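## 4. Sala de reuniões: preparação e reposição da mesa oval

A presente secção aplica-se à mesa oval branca da sala de reuniões do edifício Pridari e destina-se ao pessoal dos serviços gerais e aos utilizadores que tenham requisitado o espaço. Deve ser lida em conjunto com a secção 3 (Têxteis de limpeza) e com o Anexo B (Requisição de materiais).

O pano azul dobrado é colocado sobre o tampo, junto ao bordo, antes do início de qualquer operação.
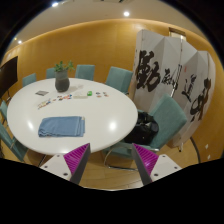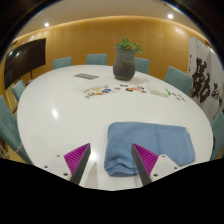 Vlasta Bošković observou, na revisão desta secção, que a versão anterior não dizia o que fazer ao pano quando a reunião começa com a limpeza por acabar, e pediu que ficasse escrito que o pano sai sempre da mesa antes de entrarem os participantes. A indicação consta agora do ponto 4.3, passo 7.

### 4.1 Material necessário

- Um pano azul limpo, com etiqueta, dobrado de acordo com o ponto 4.2.
- Um segundo pano, do mesmo tipo, reservado à secagem.
- Detergente neutro Verum, já diluído, em frasco pulverizador identificado.
- Uma caixa baixa com tampa, para recolha de cartões e peças pequenas.
- A ficha de sala, disponível na receção.

**Nota.** O detergente concentrado não entra na sala. A diluição faz-se na copa, conforme a tabela afixada no interior do armário.

### 4.2 Dobragem do pano

1. Estenda o pano numa superfície limpa, com a etiqueta virada para cima.
2. Dobre-o ao meio no sentido do comprimento e alise-o com a palma da mão.
3. Dobre-o novamente, desta vez no sentido da largura, até obter um retângulo mais largo do que fundo.
4. Deixe a etiqueta à vista. É por ela que se distingue o pano de limpeza do pano de secagem, conforme a secção 3.
5. Pouse o pano no tampo com a etiqueta afastada do operador.

Pequenas rugas nas dobras são aceitáveis. Um pano que já não assente em camadas, ou cuja etiqueta se tenha soltado, é colocado no saco de substituição e registado na ficha.

Durante a limpeza, utilize uma face de cada vez. Quando uma face estiver suja, vire o pano ou abra-o e volte a dobrá-lo, de modo a expor uma face limpa. Não sacuda o pano sobre a mesa nem sobre as cadeiras.

### 4.3 Limpeza do tampo

> **Cuidado.** O tampo é liso e brilhante e fica marcado com facilidade. Não utilize esfregões, produtos em pó, álcool ou lâminas, mesmo em manchas de tinta ou restos de cola.

1. Acenda toda a iluminação do teto. Os reflexos no tampo ajudam a localizar dedadas e marcas de copos.
2. Retire as peças pequenas e os cartões de acordo com o ponto 4.4.
3. Levante o vaso com as duas mãos, pela parte inferior, e pouse-o no aparador. Não o arraste.
4. Pulverize o detergente sobre o pano, nunca diretamente sobre o tampo.
5. Comece por uma das extremidades da oval e avance em faixas paralelas até à extremidade oposta. As faixas devem sobrepor-se ligeiramente.
6. Passe o bordo em separado, a toda a volta, e termine com o pano de secagem.
7. Retire da mesa ambos os panos e o frasco antes da entrada dos participantes, ainda que a limpeza não esteja concluída. A parte em falta é anotada na ficha e retomada no fim da reunião.

Se persistirem marcas após a secagem, repita os passos 4 a 6 apenas na zona afetada. Manchas que resistam à segunda passagem são comunicadas a Fatos Grgić, sem nova tentativa de remoção.

### 4.4 Cartões e peças pequenas

O material de trabalho deixado sobre a mesa pertence, em princípio, ao grupo que utilizou a sala. Não é eliminado nem misturado com o material de outros grupos.

1. Verifique na ficha de sala se o grupo pediu que a disposição fosse mantida. Em caso afirmativo, limpe apenas a zona livre do tampo e passe ao ponto 4.5.
2. Se não houver pedido, recolha primeiro os cartões que estejam em colunas. Mantenha a ordem de cada coluna e prenda-a com uma cinta de papel.
3. Recolha em seguida as peças soltas, com a mão, para dentro da caixa. Não as empurre com o pano – as peças finas passam por baixo da dobra e podem riscar o tampo.
4. Verifique a zona em volta do vaso, onde as peças pequenas passam facilmente despercebidas.
5. Feche a caixa, escreva na tampa o nome do grupo e entregue-a na receção.

**Nota.** As caixas não reclamadas são guardadas durante nove semanas. Findo esse prazo, o conteúdo é encaminhado para o armazém Zerkilura, onde pode ser pedido pela extensão 3142.

### 4.5 Vaso e planta

- Limpe o exterior do vaso com o pano de secagem, no sentido das estrias da superfície.
- Retire apenas as folhas já caídas. A poda compete à empresa de manutenção Yalçınkaya.
- Regue com o vaso fora da mesa, com 100 ml de água, e aguarde que escorra antes de o repor.
- Reponha o vaso de forma a não tapar a vista entre os lugares de topo.

> **Cuidado.** A água retida sob o vaso deixa um anel baço no tampo. Seque a base antes de a pousar.

### 4.6 Cadeiras

As cadeiras estofadas de cor azul-petróleo são escovadas a seco. O detergente Verum não se destina a tecidos e não deve ser aplicado nos assentos nem nos encostos.

1. Afaste as cadeiras da mesa antes de limpar o bordo.
2. Escove primeiro o encosto e depois o assento.
3. Volte a colocar cada cadeira de frente para a mesa, sem encostar o estofo ao tampo. As cadeiras que tenham ficado rodadas são alinhadas com as restantes.

Nódoas no estofo são assinaladas com fita de papel na parte de trás do encosto e comunicadas a Mateja Kadrić, que solicita a limpeza especializada.

### 4.7 Verificação e registo

Antes de sair, o operador confirma os seguintes aspetos:

- tampo seco e sem marcas visíveis com a iluminação acesa;
- vaso reposto;
- caixa de peças entregue ou disposição mantida, consoante o pedido;
- cadeiras alinhadas;
- panos usados no saco de lavagem e frasco devolvido à copa.

A ficha é assinada e entregue na receção. Quando a sala esteja reservada para o mesmo dia, a entrega faz-se até 30 minutos antes da hora marcada.

Danos no tampo, qualquer que seja a sua dimensão, são comunicados por escrito a Malcolm Crabtree. As reparações de valor superior a 2000 euros carecem de autorização prévia da direção, e a mesa permanece em uso até à decisão, salvo se houver arestas vivas ou instabilidade da base. Nesse caso, a sala é encerrada e as reservas são transferidas nos termos da secção 6.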